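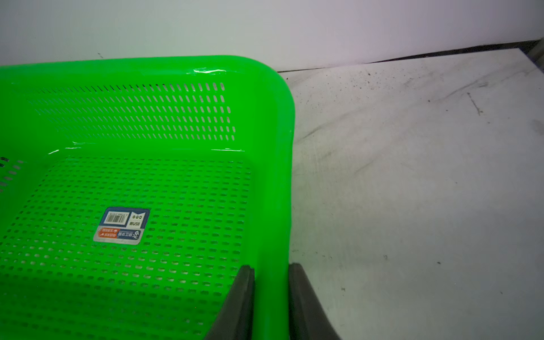 Support case: Welier two-finger gripper kit, rim grasp on perforated baskets
Product: Welier bench kit (arm, gripper, wrist camera)
Supplier: Gostance
Site: Holham evaluation bench
Category: Grasping / perception
Priority: Normal
Status: Closed, with one item carried to the release notes

Summary of the fault

The customer is evaluating the Welier kit for moving plastic baskets by the rim. With the supplied rim-grasp routine, one finger is to be placed on the inner side of the basket wall and one on the outer side, after which the gripper closes and the arm lifts. On lime-green baskets the routine stopped before closing and returned the message "edge confidence low". The grey baskets supplied with the kit were handled without fault at the same station.

Information supplied by the customer

Kit software is the version shipped. No change has been made to the finger pads. The basket is glossy plastic with slotted side walls, a perforated floor and a solid rim. Lighting is overhead and cannot be dimmed independently of the rest of the room. Rated payload has not been approached; the basket is empty apart from a product label stuck to the floor, which the customer has asked whether it should remove.

Log

Entry 1, customer
The routine was run 8 times on the green basket at the default settings. It stopped before closing on 5 of these. On the remainder the basket was lifted and set down correctly. The log bundle is attached to the case.

Entry 2, Gostance support
Thank you for the bundle. Please confirm whether the stops occur at one part of the rim or at all parts. Please also confirm the exposure setting shown on the camera page of the controller.

Entry 3, customer
The stops are confined to the side nearest the wall behind the bench. Exposure is set to automatic. Readings on the camera page change noticeably as the wrist comes down over the rim.

Entry 4, Gostance support
The logged edge scores fall at the points where the overhead lights reflect from the rim. The edge finder treats a strong highlight as a break in the edge, and automatic exposure makes the score less stable. The slots in the wall are a second factor, as the finder may lock onto a row of openings below the rim.

The following changes are recommended, to be made in this order:
Set exposure to manual and enter 2850 in the exposure field.
On the grasp page, set the edge search to "upper band only".
Save the profile under a new name so that the supplied profile is preserved.
Re-run the camera check before the next grasp.

The label may be left in place. It lies outside the search band once the second change has been made.

Entry 5, customer
Changes made as instructed. The routine now closes on the rim at every position tried except the rounded corners, where the message is unchanged.

Entry 6, Gostance support
Corner grasps are not supported by the rim routine in the current release. The two pads are flat and require a straight length of wall between them. Please restrict the permitted grasp region to the straight sides by ticking "exclude corners" on the grasp page. The user guide does not state this limitation clearly and a correction has been requested.

Entry 7, customer
The corner exclusion has been applied. We would ask that the limitation also be stated on the product page, as it bears on our comparison with the Văduva kit, which we are assessing under the same conditions. We would further ask whether the bench should be moved away from the wall.

Entry 8, Gostance support
The request concerning the product page has been passed to the responsible team. There is no need to move the bench, provided the arm has its full working clearance as set out in the installation chapter. We recommend that the bench surface be wiped down before the camera check, as marks on a pale surface can be picked up as false edges during calibration.

Entry 9, customer
An endurance run of 1000 cycles will be scheduled under the new profile. We have no objection to the case being closed in the meantime. Results will be submitted under a separate case number.

Resolution

Fault attributed to reflections on the glossy rim in combination with automatic exposure. Corrected by manual exposure and a restricted edge search. Corner grasps excluded by setting. No hardware was replaced and no charge was raised against the evaluation agreement.

Carried forward: wording on corner grasps, for inclusion in the release notes and user guide in February.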